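Règles de remise en place entre deux essais : on écrit quoi, au juste ?

kheri_rotich
Bonjour à tous. On m'a confié la rédaction de la fiche « bonnes pratiques » pour nos postes de manipulation à Cirkcombe. J'ai donc hérité d'un document de 43 pages commencé par quelqu'un de très consciencieux, qui définit le mot « table » à la page 4. J'aimerais arriver à quelque chose qu'un être humain accepte de lire avant de toucher aux objets. Le poste, avec la paille et les récipients :
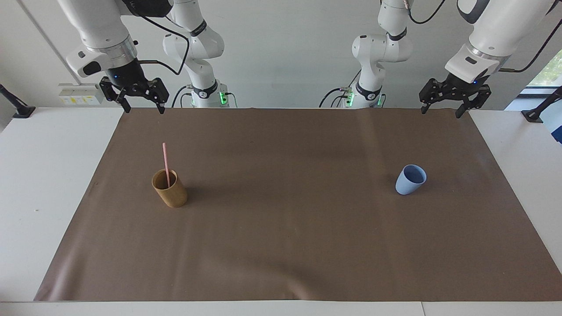
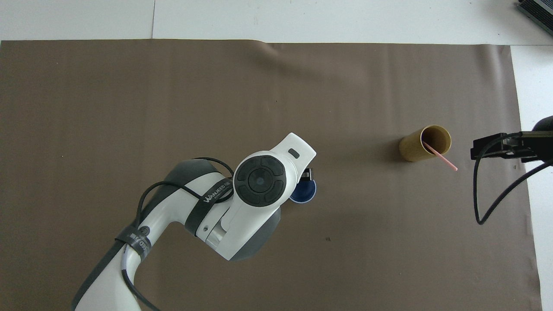

Question simple : faut-il remettre les objets exactement au même endroit avant chaque essai ?

Réponse simple, celle de l'ancien document : tout dépend de ce qu'on mesure. Position identique pour comparer deux réglages, position tirée au sort dans une zone définie pour juger la robustesse, et dans les deux cas on note laquelle des deux règles s'applique avant de commencer.

Je trouve ça raisonnable. Mes collègues trouvent ça scandaleux, chacun pour une raison différente. Vos avis ?

bohdana.h
La réponse est bonne, c'est le « on note avant de commencer » que personne ne fera. Chez nous la feuille se remplit le soir, de mémoire, avec une écriture de plus en plus optimiste. Mets un champ obligatoire au lancement du programme : pas de règle saisie, pas de mouvement. Les gens râlent une semaine, puis ils râlent sur autre chose.

nahom_tefera
Pas d'accord avec le champ obligatoire. On l'a eu sur le projet Anau. Résultat : des centaines d'essais avec la règle « azerty ». Un champ obligatoire garantit qu'on a tapé quelque chose, et c'est tout ce qu'il garantit.

bohdana.h
@nahom_tefera Liste déroulante.

nahom_tefera
@bohdana.h Alors ils prendront tous la première ligne.

bohdana.h
Au moins ce sera une ligne écrite en français.

adhiambo_u
Je reviens à la fiche si vous permettez. Pour ce genre de poste j'exigerais ceci, dans l'ordre :

1. Bras à l'arrêt confirmé par l'opérateur, à voix haute, avant que qui que ce soit passe une main au-dessus du tapis.
2. Passage des câbles vérifié sur toute la course du bras, poignet compris. Un câble qui a de la marge dans une posture n'en a pas forcément dans la suivante.
3. Objets replacés selon la règle du jour.
4. Un seul opérateur donne le départ. Toujours le même pour la série.

Le point 1 a l'air ridicule quand on est seul dans la pièce. On se parle, voilà, on s'y fait.

kheri_rotich
@adhiambo_u Merci, je prends. Pour le 2, tu vérifies à chaque essai ou par série ?

adhiambo_u
Par série, et après tout démontage de pince. Chaque essai, c'est la règle qu'on écrit pour l'auditeur et qu'on oublie dès qu'il est dans l'ascenseur.

shabani_mw
Je vais jouer le grincheux. Une paille, ça se plie, et une paille pliée n'est plus le même objet. Vous pouvez discuter du placement au millimètre tant que vous voulez, si la fiche ne dit rien du remplacement des consommables, vos séries ne se comparent pas. À Flavley on change au bout de 3 prises ratées et on le consigne. Le chiffre a été décidé en réunion, ce qui explique qu'il ne repose sur rien, mais au moins il est constant.

nahom_tefera
@shabani_mw Pour le coup je te suis. J'ajouterais le papier ou le tapis : un pli sous un gobelet, et le gobelet penche. Avec une tolérance serrée, ça compte.

shabani_mw
C'est noté, on est d'accord, je fais une capture d'écran.

bohdana.h
Et la définition de « réussi » ? Paille saisie, paille sortie, paille déposée sans renverser le récipient ? Chez Mfaume il y avait plus de 4 définitions en circulation, dont une qui n'existait que dans la tête du stagiaire, parti en janvier avec.

kheri_rotich
Bon. Je résume ce que je vais proposer : règle de placement choisie dans une liste, critère de réussite écrit avant la série, câbles contrôlés par série et après démontage, consommables remplacés selon un seuil fixe, arrêt annoncé à voix haute. Ça tient sur 3 pages en gros caractères. La définition de « table » passe en annexe, par respect pour son auteur.

nahom_tefera
Toujours contre la liste déroulante, pour mémoire.

adhiambo_u
Garde quand même une ligne « écarts constatés » en bas de la fiche, et de la place pour écrire. Celle qu'on m'a donnée en arrivant laissait la largeur d'un timbre.

Contact | Mentions légales | © Forum Manipulation & Cellules | Haut de page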